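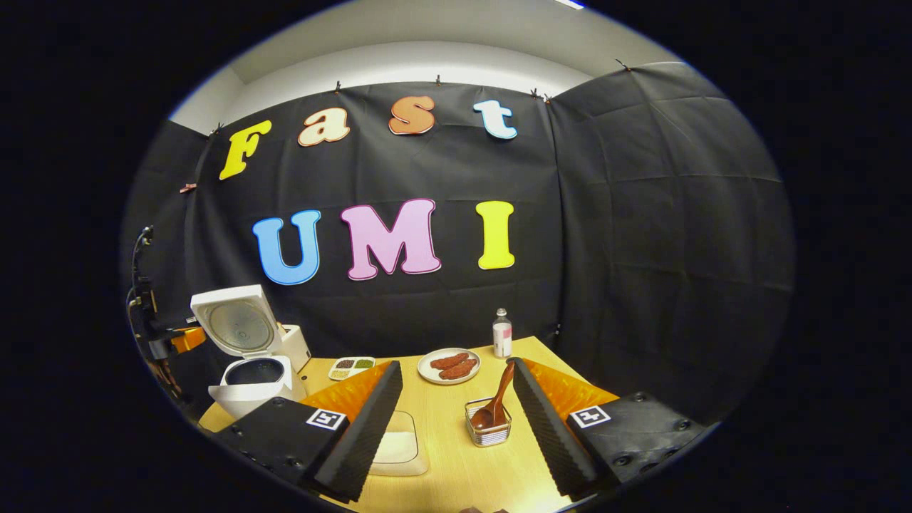

The rice cooker bench, set up under the Fast UMI letters.

Home | About | Sessions | Join | Contact

About the Ekau Robotics Club

We are a school club for years ten to thirteen, and we try not to promise much. Most club pages say robots will change your child's life. Ours mostly teach patience with cables.

The club is run by Szu-yu Kwok, who teaches physics and didn't want to call it an academy. Members work on one long task a year. At present it is a kitchen task: rice cooker, spoon, plate, a small tray of grains. You guide a hand-held gripper through the job yourself, the recordings go into training, and the arm is then asked to do the same. Whether it does is another matter.

By June we had 3,692 recordings. We threw out 1,336 of them, mainly for hurried starts and dropped spoons. We have read the claims that more data fixes everything, and we'd like to see that shown on our bench before we repeat it to parents.

What members do get is practice at writing down what went wrong. Each pair keeps a log, and the log is marked harder than the robot. Some leave after a term because it is slow. That's fair enough.

We enter the Prarkine Cup when the rules make sense to us. Last time we came nowhere near the top and learned that our test table was a kinder height than theirs.

There are 15 places. No coding needed to join, though you will be doing some by the second month. Bring a notebook with a hard cover.

Related
Prarkine Cup: our notes on the new rules
How to keep a failure log
Cemudell Hall open evening, 19 September 2026
Kit list for new members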